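Home and Garage Tips: Making It Harder for Car Thieves and Easier on Yourself if It Happens
Updated 9 October 2021

Most stolen cars and most car break-ins come down to a door left unlocked or a bag left in view. The tips below cost little, and most can be done in an afternoon at the kitchen table or in the garage.

Write down what police will ask for

When you report a stolen car, the officer will want the plate number, the VIN, the year, make, model and color, and anything that sets the car apart from others like it. Few people can give a VIN from memory. Copy it from the lower corner of the windshield on the driver's side and keep it in the house, not in the glove box.

Add the small things too: a sticker and which window it is on, a dent, a mismatched hubcap, a roof rack, a cracked tail light. Take one photo of each side of the car in daylight. Do it again every July, or whenever you renew your registration, so the pictures match the car as it is now.

Keep a copy of the list on your phone and a paper copy at home. If the phone was in the car, you will be glad of the paper.

Clear the car every night

Take out bags, chargers, coins, sunglasses and mail. Mail has your address on it, and so does the registration. Many states require the registration to stay in the car, so check the rules where you live before you move it. The garage door remote should come inside if the car is parked on the street or in the driveway. A remote clipped to the visor is a house key.

If you have to leave something in the car, put it in the trunk before you drive to where you are going to park. People watch parking lots.

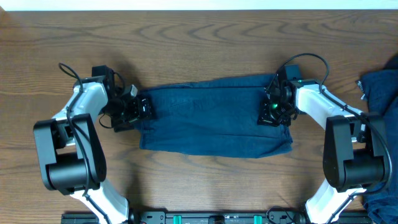 Keys need the same habit. Do not hang them on a hook that can be seen or reached from the front door or a window. With keyless entry, the signal from a fob can sometimes be picked up and relayed from outside the house. A metal-lined pouch blocks it if the lining is good. Test yours by putting the fob inside, closing it and walking up to the car. If the door opens, the pouch is no use. Test the spare fob the same way, and test both again every few months, as the lining wears at the folds.

We paid for a Flonness pouch and later tried a plain cookie tin with a tight lid. Both passed. The tin is a nuisance to open in the morning.

Light and cameras

A motion light over the driveway should come on when someone reaches the car, not when a cat crosses the sidewalk. Ours is a Plareck with a dial underneath for range. Set it after dark, with one person walking and one on the ladder.

If you have a camera, check what it records at night. Headlights often wash out a license plate. Lowering the camera or turning it a little away from the street can help. Check the clock as well – a camera that is an hour off after the time change can send police looking at the wrong part of the night. Find out how long clips are kept before they are erased. Our old Kleinschmidt unit kept 5 days.

If police ask for video

Save the clip first, then call. Copy it to a drive or a second device and leave the original alone. Do not trim it. Write the camera's location and the direction it faces on a slip of paper and keep that with the drive. If you are not sure you have anything useful, call the non-emergency number anyway and let them decide.

Do not post the clip with a guess about who is in it. Cars of the same model and color are common, and a wrong guess can cause a lot of trouble for a neighbor.

If your car is gone

Check first that it was not towed. Then call the police, then your insurer, and write the report number on your list. If a tracking app shows you where the car is, give that to the officer and stay home.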